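Starting Out in Cat Boarding and Home Visits
Handout 6: The First Meeting, Keys and Feeding Notes

Welcome back, everybody, and thank you for sticking with a long session last time. We got so deep into deposits and cancellations that the first meeting hardly got a look in, so this handout picks it up from the beginning. Please read it before class on 5th December and bring your draft intake form with you, even if it's only half done and has coffee on it.

Why we meet before the booking

A cat who stays home while the family travels is losing its people for a while, and then a stranger walks in carrying the food. You want to have been in that house once already, with the owner sitting there relaxed, so your smell and your voice aren't brand new. I allow 40 minutes for this visit. New sitters often try to squeeze it into ten, and then they find themselves on the phone to an owner in another time zone, asking where the litter scoop lives.

Sit down low, talk to the owner, and let the cat come or not come. Plenty of them won't, and you can still ask to be shown the favorite hiding places (under the guest bed, behind the dryer, that sort of thing). Write these down! On the first real visit you have to lay eyes on the cat, and it's a great comfort to know where to look.

Keys and alarm codes

Take 2 keys if the owner will give them to you, and try both in the lock before you leave the meeting. Label each one with a client number and never with a name or a street address. Our practice client for this course is the Ondarico household, number 888, and you'll see that number on all the sample forms. Alarm codes go in a separate place from the keys, please, and the owner should show you how to switch the alarm off as well as on.

Sorting your supplies

Keep the small things you carry from house to house in open tubs, one kind of thing to a tub, so you can see when you're running low. Wash any toy that goes between homes, and leave string and elastic well out of reach, as cats will swallow both.

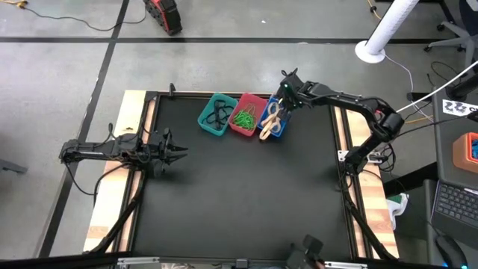
Feeding notes

Ask for the brand, the flavor, the amount and the dish. "A scoop" means something different in every kitchen, so have the owner measure one out while you watch, and write the amount down in ounces or grams. Ask what happens to leftovers, too. Some owners want wet food picked up after an hour and others leave it until the next visit.

If there are two cats on different diets, find out who eats where and whether a door has to be closed. The Bataineh form in your packet has a good layout for this, with a column for each cat. I still like the older Rirkow sheet for medications, mainly for the big boxes.

For next time

Finish your intake form.
Read the Florker sample contract, first page only.
Think of one question you would ask the owner of a very shy cat.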